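Evstead Community Garden
Minutes of the Members' Meeting, 9/4/20
Held outdoors at the Plemen Street beds, chairs spaced apart, masks on

Chair: Jericho Evangelista
Meeting opened at 6:30 p.m. The July minutes were read and approved with one correction: the hose reel was bought, not donated.

1. Harvest report
What a summer! Members have sent more than 88 pounds of vegetables to the Pangilinan Street food pantry since the July meeting, most of it zucchini, pole beans and those wonderful little yellow tomatoes from the north beds. The pantry would love more greens if anyone has room for a fall sowing. Kale and chard seed is in the shed, second shelf, and anyone can help themselves. Peppers are slow but coming along nicely.

2. Water
The new timer on the east line is working well and the soaker hoses are reaching the far corner at last (big thanks to everyone who dug in that heat). Two joints still drip. Jericho will pick up washers this week. Please don't move the timer dial by hand; it resets the whole schedule.

3. Compost
Bin one is finished and smells terrific. Bin two needs more dry leaves. Members were asked to keep citrus and corn cobs out of it. There was a lively talk about whether to turn the piles weekly or leave them be, and it was agreed to try one of each and compare in spring.

4. Fall plots
All 48 plots are spoken for, which has never happened before at this time of year. The waiting list stays open. Plot holders who don't plan to grow over winter should cover the soil with straw or sow clover by the end of the month. Talora, the seed shop by the bus stop, is holding a tray of garlic for us at the spring price. Orders go on the sheet inside the shed door.

5. Produce swap table
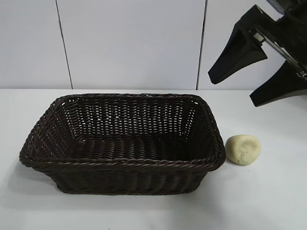
The swap table was a real hit in August and members voted to keep it going through the first frost. Bring whatever you have too much of and take what you'll use. Small tomatoes do best in something open and woven like the dark brown wicker basket, where air gets in through the sides, and heavy squash can go in the crates underneath. Please label hot peppers! Herbs should be tied in small bunches with the name on a tag.

6. Other business
The gate latch sticks. Lift, then push, until it is fixed. A request for a bench near the beans was met with cheers and put on the list for next time, along with a price for lumber.

Meeting closed at 7:40 p.m. Tomatoes were handed out at the gate.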